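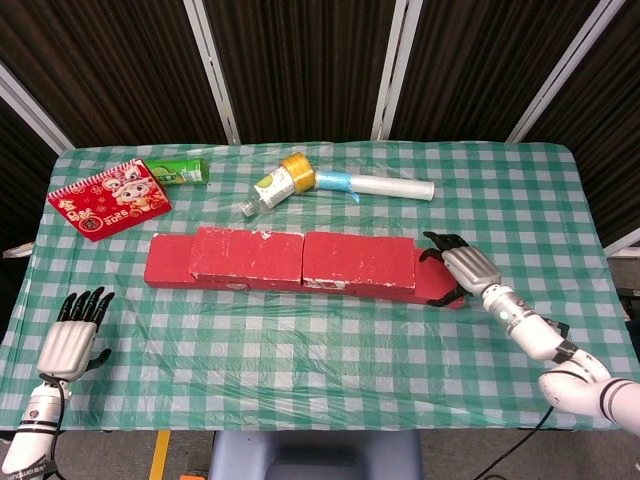
Home | Shop | Custom Orders | Newsletter | Contact

Search our site... Go

Filed under: Order News & Workshop Notes

Woven patches for the Trerkov walkers

Quick one this time, the packing bench is full and the kettle has only just gone on.

The patches for the Trerkov walking club went out on 3 January 2021. 200 of them, woven, iron-on backing, plus 50 keyrings in the same design. If you're in the club and reading this, your secretary should have the box by now. Please don't all email us, we don't know who gets which colour!

A bit of background as a few people have asked. The club wanted something for finishing the long path over Contreras hill and down to the old ferry steps. First drawing they sent had everything in it. The hill, the ferry, two sheep, a boot, the full name of the club and a motto in small letters round the rim. Lovely drawing. Far too much for a patch that size. Thread has a thickness and small letters just turn to mush, especially anything with a hole in it like an e or an a.

So we went back and fore a bit. Motto went first. Then the boot. There was some upset about the sheep, and in the end one sheep stayed, on the left, looking at the ferry. We did 19 versions of that sheep. It looked like a cloud in most of them. What sorted it was a dark outline and giving it proper legs.

Colours. They asked for 11, we got it down to 8, which is the most we'd do on a woven patch without the price jumping. The green was the hard one. On screen it was a soft mossy sort of green, and the nearest thread came up much brighter than anyone expected. We posted two samples and they picked the duller one. Always ask for a sample if the colour matters to you. Screens lie, and every screen lies differently.

The keyrings were easier. Soft enamel, same artwork, sheep a bit bigger. Split ring not a clip, as clips come undone on rucksacks.

Things we'd say to any club thinking of the same:

- Send the drawing early, even if its rough. Pencil is fine.
- Tell us what it's going on. Wool hats and waterproof jackets do not want the same backing. Iron-on and waterproofs is a bad mix, go for sew-on.
- One person to say yes or no. Please.
- Order a few spare. Topping up later means paying the set-up again.

Other bits. The Dillura range of plain tin badges is back in stock, all sizes except the very small one. Still waiting on the small one. The supplier says soon but they said that last time aswell.

Wultico gift boxes, the grey ones with the lift-off lid, are being dropped when this lot runs out. If you reorder pins with those every year then let us know now and we'll put some aside for you. The new box is a touch deeper and comes in navy.

Anyone wanting things for May events, fêtes, sports days, that sort of thing, get your artwork over sooner than you think you need to. Post is slow and so are we at the moment.

Right, back to the packing. Reply to this email with any questions and one of us will get to it.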